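**Movside tidying and sorting project — progress report to the Drinine fund, 9th July**

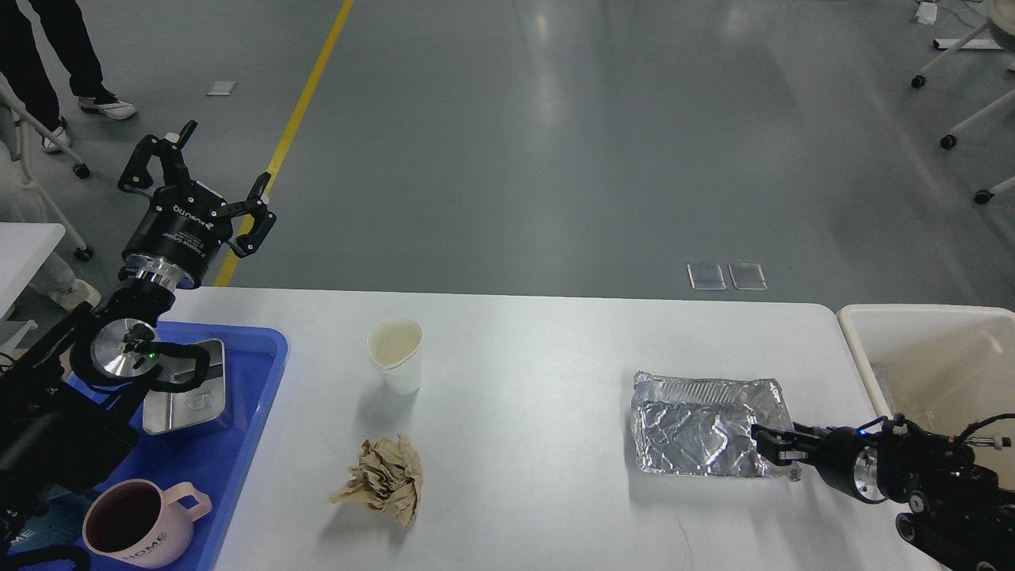 *Table clearing at the Kerik site, with a steel container in one gripper and another touching the edge of a foil tray.*

Thank you, as ever, for your patience with us this quarter. I promised in the last report that I would tell you about the bad weeks as well as the good ones, and I'm afraid this one is mostly about a bad fortnight, though I do think we have come out of it in decent shape.

First the running total. We have now logged 1,937 clearing runs, which is a little behind the plan you approved. The reason is a fault that stopped us altogether for 15 working days. During an ordinary run, one of the arms kept closing its gripper after it already had hold of a steel container, and then tried to lift while the container was still caught under the lip of a tray. The force limit ought to have stopped it at once. It didn't, and the arm pulled the tray a fair way along the table before the operator pressed the stop button. The tray was scratched and a mug lost its handle, but I'm very glad to say that no person was hurt or even within reach at the time.

We treated it as a safety matter all the same, and switched everything off that afternoon. The engineers from Bălan went back through the logs with us and found 44 earlier runs in which the force reading had frozen for a moment — too short for any of us to have noticed, but long enough for the arm to carry on with an old number. They traced it to a worn connector on the arm cable, made worse by the way the software quietly reused the last good reading when a new one failed to arrive.

So there have been 2 changes. The cables and connectors have been replaced on all the arms, and any missing reading now halts the arm until an operator clears it. This does make for more stops than we used to have (some mornings it is rather trying!), and we are still tuning how long a gap should be allowed. Light, crushable things such as foil and paper cups have been slower too, as we have turned the closing force down for the time being.

The repair came out of our contingency money and we are not asking for more. We would, however, be grateful if you could agree to move the mixed-crockery trial to October, and I can send the full fault log whenever it would be useful to you.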